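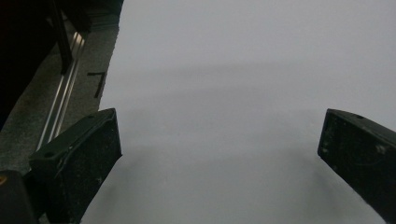 Zakum 40 Portable Fridge Freezer

Home / Camping and Touring / Fridges / Zakum 40

In stock at Clikudstead. Ships from our Sokthorpe warehouse.
Page updated 12 Jul 2023

Overview

The Zakum 40 is a single-zone portable fridge freezer for the back of a wagon, the tray of a ute or a corner of the shed. It holds 40 litres and weighs 21 kg empty. It runs from a 12 volt or 24 volt socket in the vehicle, or from a wall socket at home with the mains adaptor that comes in the box.

It can be set as a fridge or as a freezer, but it does one job at a time. If you want ice cream and lettuce on the same trip, look at a dual-zone model, or put a small ice box beside this one for the drinks.

We have sold the Zakum range for several seasons and this is the size most people settle on for a couple or a small family going away for a long weekend. It takes milk cartons and tall bottles standing up at the deep end. The shallow end, over the compressor, suits butter, cheese, eggs and anything else that gets squashed under a bag of ice.

What's in the box

Zakum 40 fridge freezer
2 lift-out wire baskets
Vehicle power lead with screw-lock plug
Mains adaptor
Drain bung (fitted)
Spare fuse for the vehicle lead
Instruction booklet

The insulated cover, the tie-down kit and the slide are sold separately. See Accessories further down.

Lid and handles

The lid opens along the long side and can be fitted to open from the left or the right. Swapping it over takes a Phillips screwdriver and a few minutes. Do it before you load the fridge into the car, as the hinge screws are hard to reach once it is strapped in.

The lid also lifts right off if you slide the hinge pins out. Some customers do this every time they clean it. Keep hold of the pins. We stock replacements but they come with the hinge as a set.

The carry handles fold down against the sides. They are rated for two people lifting a full fridge. If you have a slide, take the handles off first and measure again, because the width with the handles on is what catches people out.

Temperature settings

Press and hold the SET button until the display flashes, then use the up and down buttons. The display shows the temperature at the sensor, which sits low in the deep end. Food up in the top of the basket will be a bit warmer than the number on the display, more so on a hot day with the lid going up and down.

For fridge use, 2 degrees is a good place to start. If the lettuce at the bottom freezes, bring it up a degree and leave it overnight before you change it again. Raw meat should go at the bottom in a sealed tub. This keeps it coldest and stops it dripping on everything else.

For freezer use, set it the day before and put the food in already frozen. It will freeze fresh food, but slowly, and it will use a lot of power doing it.

MAX and ECO modes

MAX runs the compressor at full speed. Use it at home on mains power to pull the temperature down, or when the engine is running.

ECO runs it slower and is quieter. We suggest ECO overnight, especially if the fridge is near where you sleep. The fan can still be heard in ECO, but it is a low hum and most people stop noticing it.

Battery protection

There are three settings: low, medium and high.

High is for a fridge plugged into the starting battery. It cuts the fridge off early so that the car will still start in the morning. Medium is a middle setting for a starting battery in a vehicle that is driven every day. Low is for a separate battery that does nothing but run the fridge and lights.

If the fridge shuts down and the display shows E1, the voltage at the plug has dropped too far. This doesn't always mean a flat battery. A thin or very long cable will do the same thing, and so will the cigarette-style socket in a lot of older vehicles. Try the fridge on a short heavy cable straight from the battery before you send it back to us. A fair share of the fridges returned with E1 have nothing wrong with them.

Running it from a battery pack

The Zakum 40 works with the Akyol battery pack, which we also stock. The screw-lock plug goes straight into the round outlet on the side of the pack. Set battery protection to low, otherwise the fridge will cut out while the pack still has plenty left in it.

How long a pack will last depends on the weather, how full the fridge is, how often it gets opened and where it sits. We don't quote a run time for that reason. A full fridge in the shade will go a good deal longer than a half-empty one in a closed car in the sun.
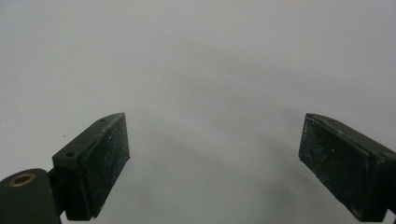 A solar blanket can be left connected to the pack while the fridge is running. Don't plug a solar blanket directly into the fridge. It won't hold a steady voltage when cloud comes over and the fridge will keep shutting off and starting again.

Ventilation

The compressor draws air in on one side and pushes it out at the end. Leave a hand's width of clear space at both vents. Bedding and jackets are the usual problem. They get thrown in last, slide down beside the fridge and cover the vent, and then the fridge runs all day without getting cold.

The insulated cover has mesh panels that line up with the vents. If you bought a cover made for another size, check that it leaves them open.

Getting ready for a trip

Turn it on at home the night before, on mains power, in MAX.
Chill the drinks in the kitchen fridge first.
Pack it full. A folded tea towel or a few frozen water bottles will fill the gaps.
Swap to the vehicle lead just before you leave, and check the display is lit.
Strap it down. It should not be able to slide or tip.

After the fridge has been carried on its side or tipped to get it through a door, stand it level for a few hours before turning it on.

Cleaning

Unplug it first. Wipe the inside with warm water and a little dish soap, then again with plain water. A spoonful of bicarb in the water helps with smells. Don't use bleach, scouring pads or a pressure washer.

The drain bung is in the floor at the deep end. Pull it from the inside, tip the fridge slightly and let the water run out onto the grass. Check the bung is back in properly before you load it again. A loose bung lets in warm air and you will find a ring of ice around it.

Store it with the lid ajar. Fold a cloth over the edge so the lid can't close. If it has been shut up all winter and the colour of the seal has gone patchy, wipe the seal with white vinegar and let it dry in the shade.

Accessories

Insulated cover
Grey canvas with mesh vents and a side pocket for the power lead. Worth having if the fridge lives in the back of a vehicle over summer. It takes the knocks as well.

Tie-down kit
Straps with buckles that clip to the fixing points at each end. Fits most cargo rings.

Fridge slide
Locks in the open and closed positions. Check the depth of your cargo area with the tailgate shut. The slide is bolted through the floor and we recommend having it fitted by a workshop if you are not sure what is underneath.

Spare basket
Same as the ones supplied. Please tell us whether you need the deep one or the shallow one when you order.

Replacement lid seal
Pushes into the channel by hand. Warm it in the sun first and it will go in more easily.

Questions we are asked

Can it stay on all year in the garage?
Yes, on the mains adaptor, as long as it is out of the rain and has air around it. Wipe out the moisture every couple of weeks.

Does it need to be level?
It will run on a slope. We have used ours parked on some fairly uneven ground. For long stays, level is better, as the water pools at one end otherwise.

Can it be used on a boat?
It can, but salt gets into the vents and the warranty doesn't cover rust. Keep it in the cabin.

Does the light stay on?
The inside light goes off when the lid shuts. You can turn it off altogether in the menu.

Is there an app?
No. Everything is set from the panel on the end.

Warranty and returns

The fridge is covered for 2 years from the date on your receipt, for home and touring use. Hire and commercial use is not covered. Dents, broken handles and damage from wiring the plug backwards are not covered either.

If something goes wrong, email us with your receipt, a short note on what the fridge is doing and the code on the display if there is one. Tell us what it was plugged into at the time. We will usually ask you to try a couple of things before we book it in at Sokthorpe. Please empty it and dry it out before it goes back — the freight company won't take it otherwise.

Unused fridges in the original carton can be returned for a refund or swapped for another size. Return freight is at your cost unless we sent the wrong one.

Pickup and delivery

Pickup from the Clikudstead counter is free. Bring your order number and make sure there is room in the car, as the carton is a fair bit bigger than the fridge. We can unpack it for you and keep the carton, but you will need one if you later want to send the fridge back.

Deliveries go by road and need someone at home to sign. Rural addresses may be delivered to the nearest depot. We will ring you first if that is the case.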